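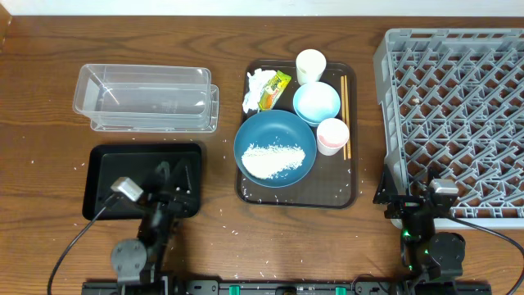

## 4.3 Does sorting order matter?

Guidance on clearing meal trays tends to treat the order of removal as settled. Dry waste goes first, then food scraps, then crockery, and the tray is wiped last. The Motbridge handbook gives this order without a source. The Kadska training sheets repeat it, and Papadakis and Mendoza adopted it as the baseline for their timing work on the grounds that kitchen staff "already know it". We are less sure that they do, and less sure again that knowing it saves any time. In this section we look at what the order is supposed to achieve and ask how much of it survives a tray with rice on it.

We take as our case a single-person tray carrying a plate, a bowl and cups, together with a paper napkin and a snack wrapper. Leftover rice was chosen as the food because it is common, cheap and awkward. Each tray has three destinations beside it: a clear container for dry waste, a small black tray for food, and a grey rack for tableware. The instructions given to participants said nothing about order. We recorded 24 clearances and set them against the 110 described in the Valdovinos report, which used larger tables and a lidded bin.

### 4.3.1 The case for dry waste first

The usual argument is that paper and wrappers hide what lies beneath them and take up grip space, so that removing them makes the rest easier. This is plausible for a tray on which the napkin has been dropped over the plate. It is much less plausible where the waste sits in a corner of its own, as it does in our starting layout, with the napkin and wrapper up at the left, clear of the rice on the plate. A person could lift that plate first and disturb neither. Alvarado's claim of a saving of up to 50 seconds per tray rests on layouts in which the waste was deliberately spread over the crockery, and we doubt that it carries over.

There is a second argument, seldom spelled out, that dry waste should go first so that it stays dry. For mixed paper and food this may matter to whoever handles the recycling. It has little to do with speed, and the two claims should be reported apart.
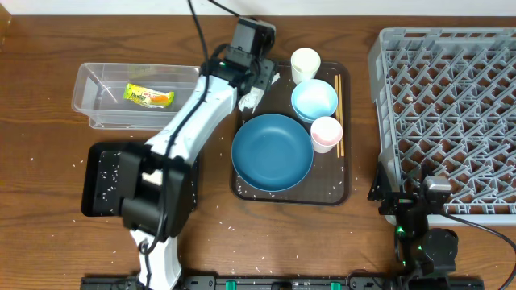
Loose food is where the standard order looks weakest. The handbook treats scraps as a single item that leaves the plate in one go and arrives whole at its destination, and its timing tables have no column for what falls on the way. Rice does not behave like this. At a point where the wrapper lies in the clear container and a crumpled tissue is still held near the corner of the brown tray, there are grains across the black tray, near the rim of the plate and on the wood around the trays. A tally of items would score such a table fairly well: the wrapper is in the right place, and the bowl and cups stand ready to be racked. A person asked whether the table was clean would say no. Any measure that gives one answer to the first question and ignores the second is measuring something narrower than clearing up.

Prosser (personal communication) objects that spillage depends on the height and angle at which the plate is tipped and has no bearing on order. We accept the point about height. We do not think it disposes of the problem, as order decides what is still standing on the tray when the plate is tipped. Cups left in place narrow the space through which the plate can be turned. They can also catch grains, and must then be emptied before they reach the rack. Whether this happens often enough to matter is an open question, and our sample is too small to answer it.

### 4.3.2 What counts as finished

The end state is no better defined. Figueroa scores a tray as cleared when "all principal objects" have reached their destinations, but does not list the principal objects. Cutlery is a good test. On one reading, the table in Figure 3 is nearly done, with paper in the container, rice heaped in the black tray and tableware in the rack. The chopsticks, however, are still on the brown tray, and grains are scattered over it and over the table.
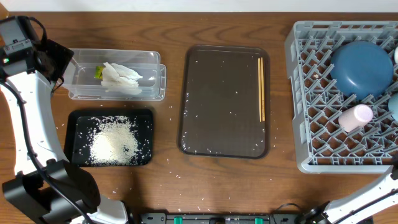
*Figure 3. Dry waste, rice and tableware at their separate destinations. The chopsticks and scattered grains remain on the serving tray; more rice lies on the table around the black tray.*

Under Figueroa's rule this could pass or fail, depending on whether chopsticks are held to be principal. Under the Drokemen rule, which asks only for a tray that can be stacked, it fails. Neither rule says anything about the rice on the table, presumably because the table belongs to a different job. In a busy dining room that division may be sensible. On a small table where waste, food and crockery are all sorted within arm's reach, it moves the mess into a category that is never timed.

We therefore treat published clearing times with some caution, including the limit of 600 seconds for a full table quoted in the Kadska sheets. The figure may well be achievable. Until the sheets say whether the surface has to be wiped within it, we cannot tell what has been achieved, and we have left it out of the comparison in Section 4.4.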